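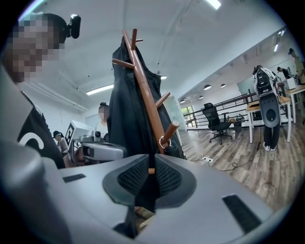
Noman Hashmi wrote in July to ask why his coats always end up on the floor by dinnertime, even though he owns a perfectly good coat rack with plenty of pegs. He had tried hanging fewer things. He had tried turning the rack around. His long coat still slid off, and when it went it usually took a scarf along with it.

I love this question! I have lived with a standing coat rack for 11 years, in three different homes, and I have made every mistake there is to make with one. A wooden pole with pegs looks like it should need no instructions at all, but there is a knack to loading it, and once you have the knack your entryway (or office, or corner of the bedroom) gets so much nicer to walk into. So let's go through the whole thing from the feet up.

What you need

A standing coat rack, obviously. A soft cloth. A screwdriver or hex key if your rack bolts together. A few felt pads for the feet if you have a hard floor. One or two good hangers if you own a heavy wool coat. That's the lot, and you can do everything on this page in an evening with time left over for dinner.

Step 1: Take everything off

Yes, everything. The coats, the tote bags, the umbrella, the dog leash, the lanyard from a conference you barely remember. Pile it on the bed or the couch where you can see it. Most people find at least one thing they thought they'd lost. I found a glove I had already replaced, and then replaced again.

Check the pockets while you're at it. Coins and keys on one side of a coat are enough to make it hang crooked, and a crooked coat is already halfway to the floor.

Step 2: Check the pole and the feet

Hold the pole at chest height and give it a gentle push in each direction. A little sway at the top is normal on a tall rack. What you don't want is a click or a knock down at the base, where the legs join the pole.

If you feel one, lay the rack down on a rug and look at the joint. Bistine racks, the kind I have now, use a long bolt that comes up through the bottom, and mine works itself loose over a winter of people yanking coats off it. Half a turn with the hex key and it's solid again. My old Pitora had wooden legs that slotted in with no bolt at all, and for that one a thin strip of paper wrapped around each tenon took up the slack beautifully. Don't glue anything until you've tried the simple fix, particularly if you move house a lot.

Stand it back up and check that all the feet touch the floor. On laminate or tile, stick a felt pad under each one. If one foot is short, double up the pad there. Then run your cloth down the pole and over every peg. Dust makes a smooth peg even more slippery, and you'd be amazed how much collects on the top side.

Step 3: Pick the spot

A coat rack wants to be near where you take your coat off, but out of the line you walk. I like mine 19 inches from the wall, measured from the pole. That leaves room for sleeves on the back side and still keeps the legs out of the way of my toes. Your number will depend on how far your legs spread, so treat mine as a starting point and shuffle it around.

Two other things to watch for:

Chairs on wheels. In an office the rack and the desk chair always seem to end up next to each other, and a coat hem under a caster is a sad sight. Swing your chair through its full circle before you settle on a place.

Cords. Keep the feet off any cables, and route the cables so that you aren't stepping over them with your arms full of coat. A foot resting on a cord will rock, too, and you'll spend ages tightening bolts that were fine all along.

Step 4: Hang the longest coat first

This is the step that changed everything for me, and it's the one Noman was missing. The longest, heaviest thing you own goes on first, on a high peg, and it goes directly over one of the legs. Look down, find a leg, look up, find the peg above it. The weight then pushes down onto that leg instead of pulling the whole rack sideways into the gap between two of them.

Use the loop inside the collar if there is one. If the loop has torn (they all tear eventually), hang the coat by the middle of the collar so that the peg sits right at the center seam. Let go slowly and see which way it wants to slide. Pull the heavier side up and over a little until it stays put. Button the top button, and the two fronts will hold each other in place. It takes about as long as reading this sentence!

Long coats should clear the floor. If yours brushes it, move up a peg, and if you're already on the highest one, fold the coat once over the peg at the shoulders. You'll lose a bit of neatness but the hem stays clean.

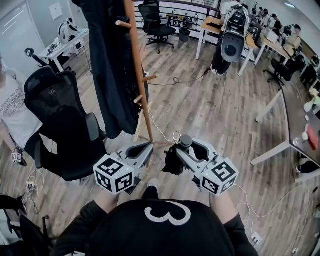
Step 5: Balance the other side

Now walk around to the opposite side and hang the next heaviest thing there. Then fill in between, going back and forth across the pole. Think of it like loading a canoe – you wouldn't put everybody on one bench.

If you have only one coat that's long and nothing to match it, hang a bag across from it. A tote with a couple of books in it makes a great counterweight. I kept a bag of library books on mine all last winter and it did the job wonderfully, apart from the fines.

One item per peg is the goal. Two is fine if the second is light, like a scarf or a cardigan. With three, you'll be taking all of them off every time you want the one at the back.

Step 6: Give the low pegs to the small stuff

Low pegs are the best part of a standing rack and people forget all about them. They're perfect for anything with a ring, a strap or a loop: keys, an umbrella, the leash, a child's backpack. Anything on a metal ring slips on and off a short peg with one hand, and you can spot it from across the room.

Do hang these after the coats, though. If you put your keys on a low peg first and then drape a coat down over them, you'll be patting that coat all over at 7:45 in the morning wondering where they went. Choose a low peg on the side with no long coat and keep it for keys, always.

Step 7: Make slippery pegs grip

Some racks have lovely round, smooth, varnished pegs that let go of everything. There are a few easy fixes. A small rubber band wound twice near the tip of the peg works right away and costs nothing. A dab of clear silicone, smeared thin and left overnight to cure, looks tidier. For a more finished look, wrap the last inch in cotton twine and tuck the end under. I bought a set of felt sleeves from Hondach and they were pretty, but they came off with the coats, so I went back to rubber bands.

Nylon and other shiny jackets are the worst offenders. They'll slide off anything, so give those the peg with the steepest upward angle.

How much is too much?

I once put 33 pounds of winter clothes on my Bistine just to see (I used the bathroom scale, one armful at a time). It stood up fine with the load spread evenly. With the same load bunched on one side, it leaned hard enough that I grabbed it. For everyday use I keep mine to half of that, and anything out of season goes in the closet.

If you have small kids who pull on sleeves, or a cat with ambitions, put the rack in a corner and tie the pole loosely to a wall hook with a loop of cord. It doesn't show behind the coats.

A few questions that came in after the first version of this page

Will a peg leave a bump in my coat? On thick wool, yes, over weeks. Hang your good coat on a proper hanger and hook the hanger on the peg. For a coat you wear daily it never sits long enough to matter.

Can I hang a wet coat on it? Sure, but give it a side to itself and put a towel underneath. Wipe the peg and the pole afterward so the finish doesn't go cloudy.

My rack spins. Is it broken? Probably not! Some are made to turn at the top. The Butt rack my sister has does this and she adores it. If yours isn't meant to, tighten the joint in the middle of the pole, where the two halves screw together.

How often should I redo all this? I strip mine and start over when the seasons change, and check the bolt then too. In between, I just put back whatever has wandered onto the chair.

Noman has since reported that his long coat has stayed up through a whole week of visitors. The scarf is still falling off, so we're trying the rubber band next.

Questions or corrections? Use the contact form | © All text by the author, please ask before reprinting | Back to top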